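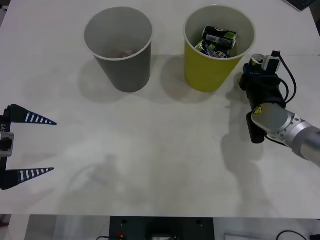
Do color-coded cups on a desk get people to sort their trash?

For a week or two they might. After that, we have doubts, and we would like to see better numbers than the ones going around.

Keltton Questions Claims for Desktop Sorting

Keltton, the office waste service, is asking building managers to hold off on buying two-cup desk kits until someone shows what happens to the contents after they leave the desk. Suppliers promise cleaner recycling. Most of what we have been sent is survey answers from people who had just been handed a free kit. 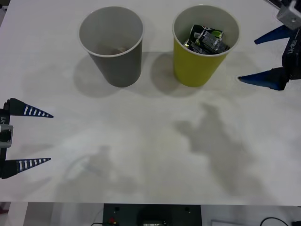 Our own trial at the Bozkurt building covered 430 desks and ran for nine weeks. We wanted to know whether a small container fills up before anyone empties it, and what people do then. A paper cup is narrow. With a gray one and a yellow one standing side by side, the yellow can be packed nearly to the rim while the gray has one small thing at the bottom, and a kit that gives both the same space has not been thought through. Color says nothing either unless staff have been told what goes where — and at Bozkurt plenty of them hadn't.

"I was told the cups would change habits," said Serpil Soylu, who ran the trial. "I saw people using them for pens. I'm willing to be convinced, but I'd want the sorted material weighed."

Drink cans are a particular worry. Two will take up a small cup, and the third has to stand on the table.
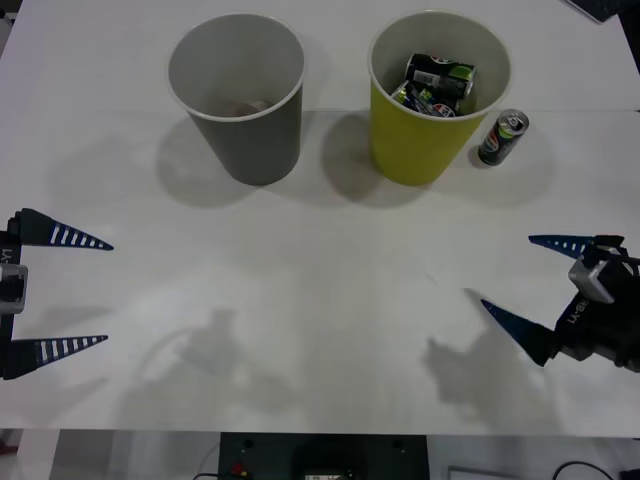 What Happens Next

Keltton will repeat the trial in April at Faminside with up to 300 desks, this time with one shared bin per row as a comparison. Cup contents will be weighed every Sunday. Results will be published whichever way they fall, including if we are wrong.

Press contact: Ataberk Kırmızıgül, Keltton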